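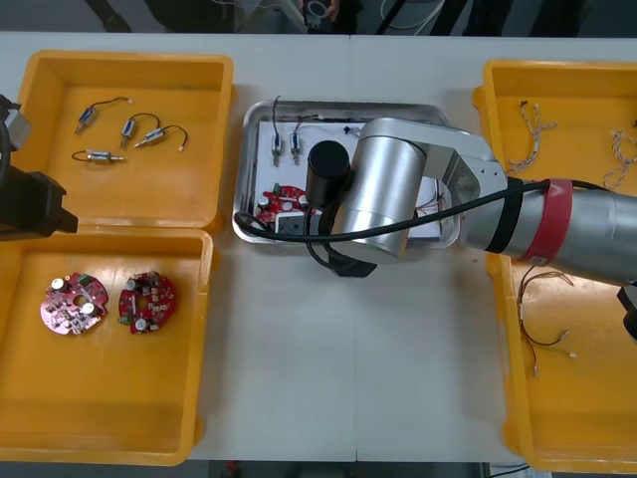

Visit to the Sotine Automation Laboratory, Esex

Members of the Robles Manufacturing Forum visited the Sotine laboratory in Esex on a Friday in July. The visit concerned the software used to plan and supervise kitting work, in which small electrical parts are gathered from bins into a tray. The group was received at 2 p.m. and divided into two parties.

Planning

The first session was given to Plevico, the task planner developed at the laboratory. Plevico holds each kit as a list of parts and destinations and issues one motion request at a time. Both arms share a single planning model, and a region of the table claimed by one arm is closed to the other until the claim is released. Visitors asked how the planner treats cables mounted on the arm itself. Staff replied that the cable is modeled as a padded volume around the wrist, a method they regard as safe but wasteful of space. A better cable model is under study.

Perception

The second session dealt with locating parts. Solenoids with attached leads present a particular difficulty, as the lead may point in any direction and is easily mistaken for part of a neighboring item. The current software separates body from lead before proposing a grasp. Wire harnesses are handled by a different routine, which looks for a stretch of cable clear of the connectors.
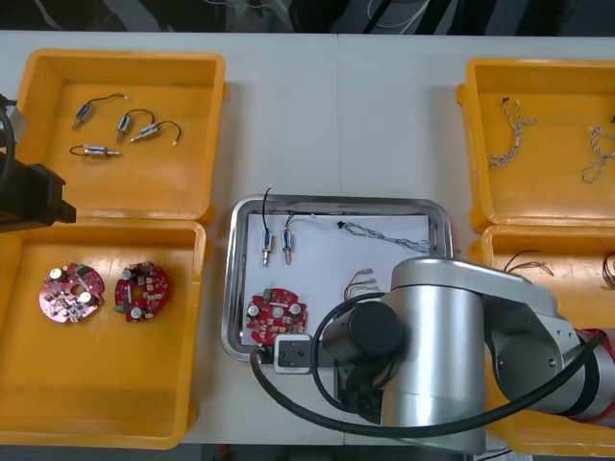

Kitting station with solenoids, a circuit board and wiring in the paper-lined tray.

The laboratory keeps a log of every planning request. The log opened for the visitors held 1027 entries, of which 17 had been returned by the planner without a path. Staff replayed 7 of these on screen. In most of them the goal lay close to a bin wall, and the padded cable volume ruled out every approach.

Discussion

Questions at the close concerned operator tools. Several members asked for plainer error messages, and the laboratory agreed to send its present message list to the Forum for comment. Access to the log viewer for member firms was also raised and will be taken up at the next meeting in Robles.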